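Interview notes, 6 October 2026. Solange Collet runs household data collection at Vesico. She spoke with Shamim Usmani about the Breka set, the group's first collection done entirely with hand-held grippers in lived-in rooms.

## What counts as an episode

Collet defines an episode by its end points. The recorder starts with the fingers open and the target container in view, and stops once the object has been released and the fingers have opened again. Anything outside those two events is trimmed before labeling.

"People want to start closer than they should," she said. "They have the packet half pinched when the recording begins. Then the policy never sees the approach, and the approach is most of what we're paying for."

The operator holds the gripper at a resting distance for one second before moving. Collet would like two. Operators found that tiring over a long session, and the second half of the pause added little to the pose estimate.

Breka covers 18 homes. Each home gets 20 layouts per container, and a layout is used once and then disturbed by hand. The first protocol allowed three episodes per layout. Collet dropped that in February, when a held-out test at Lindsay, the group's evaluation site, showed the model going to where a packet had been in the previous episode.

"It had learned our laziness," she said. "Same basket, same corner, same wrist angle."

## Packaging

Most of the conversation concerned wrappers. Film and foil packets deform under the pads, reflect whatever light is in the room, and lie over each other so that the boundary between two items of similar color is hard to place. Breka's object list has 108 entries, of which packaged food is the largest group.

Usmani asked whether the annotators mark every item in a container. They don't. They mark the target, anything resting on the target, and anything the fingers touch on the way in. Collet described full marking as "expensive and mostly ignored by the model." Jérémie Roussel, who maintains the labeling tool, has argued for marking everything in one home in six as a check, and that will go into the next release.

Twisted and crimped ends get their own note in the label. An operator who takes a candy by its twisted end has made a valid grasp, but the object swings during the lift, and the release pose is recorded with a wider tolerance.

"I don't reject those," Collet said. "A person picks up candy that way. I do want to know how many I have."

## Rooms left as they are

Operators are told to clear the floor they will stand on and to leave everything else. Patterned tablecloths, soft toys, cushions and boxes on a couch all stay. Vesico's earlier set, Prellura, was shot on plain gray mats, and models trained on it alone did poorly on printed cloth. They tended to close early, above the table.

Usmani put it to her that an uncontrolled background makes failures harder to diagnose. Collet agreed. Each home therefore gets a short sheet with 13 fields, among them table covering, container material, main light source and the operator's dominant hand. When a model fails in evaluation, the sheet is the first thing she opens. Amparo Goicoechea is moving the sheets into the same database as the episodes. At present they are separate files and some have been renamed by hand.

## Rejection

Three faults send an episode back: tracking lost for more than half a second, the operator's free hand touching the target, or a finger pad outside the view at the moment of contact. The last is the most common in deep containers, where people tilt the gripper to reach over the wall. Annick Gaillard trains new operators on baskets for that reason, starting with a shallow one holding a few snacks and moving to deeper ones on the second day.

Asked what she would change, Collet named the container. "Too many of our early ones were round. A round basket doesn't tell you anything about which side to come in from. With a rectangular one the operator has to choose, and I want that choice in the data."
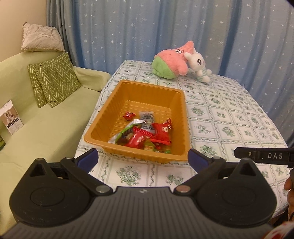 ## Open items

- Write down what "disturbed by hand" means between layouts. Gaillard and Collet currently teach it differently.
- Confirm the release tolerance for twisted-end candies with Roussel.
- Rerun the Lindsay test with the Prellura episodes removed.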